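Home Past Issues Trips Members' Notes Contact

Two Weeks by Bus in Northern Portugal

By Dwight MacDonald
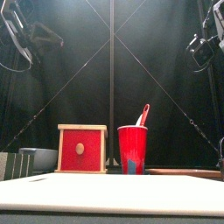 My wife and I had meant to rent a car. We had one booked, in fact, and cancelled it the week before we left when I read the insurance terms properly and she looked up the road into Vistau on the satellite map. We went by bus instead. A few people at the last meeting asked how that worked out, so I've written it up with more detail than I could manage over coffee.

We went in March. The days were cool and it rained on a good number of them, usually in the morning. Most of the visitors we met were Portuguese families away for a night. If you want to swim or sit outside in the evening, go later in the year. We wanted to walk, eat and read, and for that it was fine. I wore a wool sweater nearly every day and was glad of the rain jacket I had almost left at home.

Getting there

We flew overnight, landed in Porto and spent the first night near the train station so we wouldn't have to do anything clever while tired. I'd recommend it to anyone our age. The hotel was plain and a bit noisy. We had soup and grilled fish down the street, were in bed before the sun was down and woke up in the middle of the night wanting toast.

The bus inland is run by a regional company called Batex. Their website gives one timetable for school days and another for everything else, and you need to know which one applies before you stand at the stop. We didn't. We sat in a café across from the depot for most of a morning and watched the place where our bus would have been. The woman behind the counter eventually drew the correct times on a napkin for us, and I still have it.

You can buy tickets from the driver, in cash only. He had change for a twenty but didn't look pleased about it, so bring small notes and coins. Large bags go underneath. There is no washroom on board and the bus does not stop long enough anywhere to find one.

The trip to Vistau is 130 kilometres and takes most of an afternoon, as the bus goes into every village along the way and backs out again. The first part is ordinary highway and warehouses. After that you follow a river and the road starts to climb, with vineyards on both sides and stone walls holding them up. My wife gets carsick and sat at the front on the right, with ginger candies, and managed well enough. The left side has the better view of the river going out. Coming back it's the other way, of course.

Vistau

It's a small town on a slope. There is an upper square with the church and the town hall, and a lower square with the market building, the pharmacy and the bus stop. A long set of stairs joins them. The road also joins them but takes its time. If you have wheels on your suitcase, take the road.

We stayed at the Amaral, a guesthouse just off the upper square. It has been in the same family for a long time and the rooms are named for trees. Ours was the Fig. It had a hard bed, a good hot shower, a desk, and a window that looked out over tiled roofs to the hills. The heating came on for an hour in the morning and again after supper. When I asked for another blanket I was given three.

Breakfast was bread, butter, ham, cheese, oranges and very strong coffee, with a sponge cake that turned up on some mornings and was gone quickly. They don't do other meals. They will pack you a lunch for walking if you ask the night before, and it's a generous one.

I should say that the church bell is close. It rings through the night. I stopped hearing it after a couple of days, but my wife never did, and she'd want me to mention it.

Food

There are a few restaurants and they keep their own hours. The one we liked best was in the lower square behind the market. It had no menu that we ever saw. You sat down, bread and olives came, and then someone told you what there was. One day it was salt cod with potatoes, another day goat with rice, and once a bean stew with cabbage and sausage that I've tried to make since with only fair results. The portions are meant for people who have been working outdoors. After the first lunch we ordered one plate between us, which is common there and didn't seem to bother anyone.

Supper is harder. Most kitchens don't open until well after we normally eat. We got into the habit of having our big meal at midday and buying something for the evening from the grocery store on the stairs. Cheese, tomatoes, a tin of sardines and a loaf of the dark corn bread made a perfectly good supper at the desk in the Fig. The store closes for lunch and doesn't always reopen when the sign says it will.

The market is worth planning around. It's held once a week and people come in from the villages with vegetables, eggs, honey, live chickens, work boots and kitchen pots. We bought a jar of chestnut honey and some dried figs. The honey came home in my checked bag wrapped in two socks and a plastic bag, and it survived. Remember to declare food when you come back into Canada. Ours was allowed in, and the officer only wanted to know if there was any meat.

Walking

There are marked paths all around the town. The markings are painted stripes on walls and rocks and some are badly faded. The town hall has a free paper map which is more useful for the names of the villages than for finding your way to them. I had a map on my phone as well, and used it more than I expected to.

For the middle part of the trip we used a small outfit called Sadaler, which moves your bags from one place to the next while you walk. We did four days with them, going in a loop through the villages above the river and back to the Amaral. They don't guide you. They send a set of notes and a phone number, and a man in a grey van picks up your suitcase after breakfast. It was there ahead of us each afternoon. I had worried about that part and didn't need to.

The notes were mostly good. They had been translated, I think, by someone who knew the paths better than they knew English, and a few sentences took some working out. "Turn at the old oven" gave us trouble, as we walked past what we took to be a ruined shed and carried on up the wrong hill. We had to come back down in the rain. If you do this walk, the oven is the low round building with grass growing on top, just past the second chapel.

The third day is the hardest. It starts with a long climb on old paving stones that are slippery when wet, and they will be wet in March. My wife used poles and I didn't, and I'd bring them another time. At the top there's open heath with large boulders, and cold wind, and then an easy walk down through oak woods to the village. We saw long-horned cattle on the path and waited until they had finished with it. The rest of the route is gentle farm tracks with the odd dog. The dogs barked a lot and none of them came near us.

The village stops were simpler than the Amaral. One was a spare apartment over a bakery, very warm, with the smell of bread coming up through the floor well before daylight. Another was a farmhouse where supper was included and we ate with the family. We have very little Portuguese and they had some French from years working abroad, and my school French got more use that evening than it has in decades.

What we'd change

We would spend longer in Vistau at the end. We'd left ourselves one night there after the walk, and our legs could have used more. We would also bring fewer clothes. Every place we stayed either had a washing machine or someone willing to do a load for a small charge, and things dried on the radiator if you caught it during its hour.

I would learn more of the language before going. "Good morning," "please," "thank you" and "the bill" got us through, but there were people we'd have liked to talk to properly. An elderly man on a bench by the upper square spoke to us every day, at some length, and I never got more than the weather out of it.

On money, most places in the towns take cards, and the villages mostly want cash. The bank machine in Vistau was out of order when we arrived and working again by the time we left on the walk. Take out what you need in Porto.

We had one day to spare at the end and spent it back in the city, at a bookshop and a tiled church and then a long lunch. I wouldn't have wanted to skip it, though after the hills it felt very loud.

If you'd like the Sadaler notes, I've made a clean copy with the confusing bits corrected and the oven marked. I also have the Batex times for both kinds of day, copied from the napkin and checked against the sign at the depot. They were right when we were there, but check before you travel. I'll bring copies to the next meeting, or leave a message for me with the newsletter and I'll mail you a set.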